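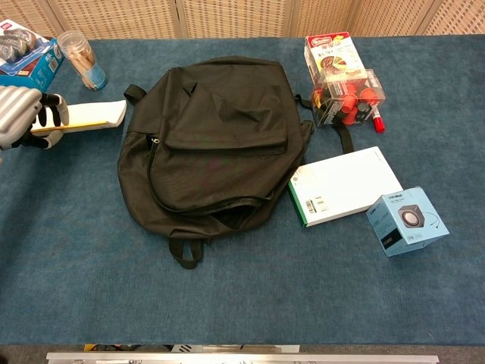
A black backpack lying flat on the table, with a few boxes and packages around it.

Packing a small backpack: your questions
Compiled by Hamish Treloar for the Mudgway travel pages

Do I really need a special travel backpack?
I doubt it. A plain black fabric bag with one main compartment, a zip and a front pocket will do most people for a long weekend. I have tried bags with 18 pockets and spent the trip looking for my keys in all of them. If you already own something that closes properly and doesn't hurt your shoulders, try that first.

What about the thin, foldable kind?
They weigh very little and they go in a drawer when you get home. The drawback is that they have no shape of their own, so whatever you put in decides how the bag sits. A hard box in the wrong place will poke you in the back all the way to the station. Put something flat and soft against the back panel and it's bearable.

Should I lay the bag down or stand it up to pack it?
Lay it on its back on a table, front side up, and open the main zip as far as it goes. I was told for years that you should stand a bag up and fill it from the top. That may work for a stiff rucksack. A soft one just folds over on itself and the bottom corners stay empty.

Does the table matter?
A bit. Carpet or a blanket on top stops things sliding about, and small items don't roll off. It also collects fluff, so don't put an open toothbrush on it.

Is it worth taking everything out of its packaging?
Usually, yes. Boxes are mostly made to look good on a shelf, and a half-empty carton takes up as much room as a full one. The exceptions are medicines, where you want the name and leaflet kept with the tablets, and anything you might need to return. Flat cardboard packets can stay as they are. Slide them down the side, long edge first.

Do packing cubes save space?
I'm not convinced. I borrowed a set of Konmont cubes in January and packed the same clothes with and without them. The bag shut with about the same amount of swearing both times. They do keep socks away from chargers, if that bothers you. So does a carrier bag.

What goes in the front pocket?
Things you'll want before you arrive: tickets, tissues, a snack. Readers keep telling me to put a passport there. I wouldn't. It's the easiest pocket for anyone else to open as well, and a flap won't stop them. Passports go inside, towards your back.

The label says 33 litres. Can I trust that?
Treat it as a rough guide. Some makers count every outside pocket stuffed full, and you can't fill those and the main compartment at the same time. Measure the bag when it's packed, straps and all, before you compare it with any airline's limits. Then check the airline's own page, because the rules change.

Are the straps safe to leave loose?
Not if the bag is going in a hold or an overhead locker. Tuck the shoulder straps underneath and watch for any little loops at the bottom, which catch on everything. While you're packing, check that you haven't put a box down on top of a strap. You'll lift the bag and the box will go on the floor.

Will a water-repellent spray keep my things dry?
Somebody always asks this after seeing an advert. My Skasis bag had two coats and my jumper still got damp in a long shower of rain. Water comes in at the zips. A bin liner inside the bag costs next to nothing, and I've stopped bothering with the spray.

I saw a packing list with 1,000 five-star reviews. Should I buy it?
No. Write down what you wore and used on your last trip – only what you used – and keep the paper in the bag. The Munico list I paid for told me to bring a sewing kit and a door wedge. I have yet to need either.

How do I know when I've packed too much?
Put it on and walk up and down the stairs twice. If you want to take it off, something has to come out. Start with the second pair of shoes.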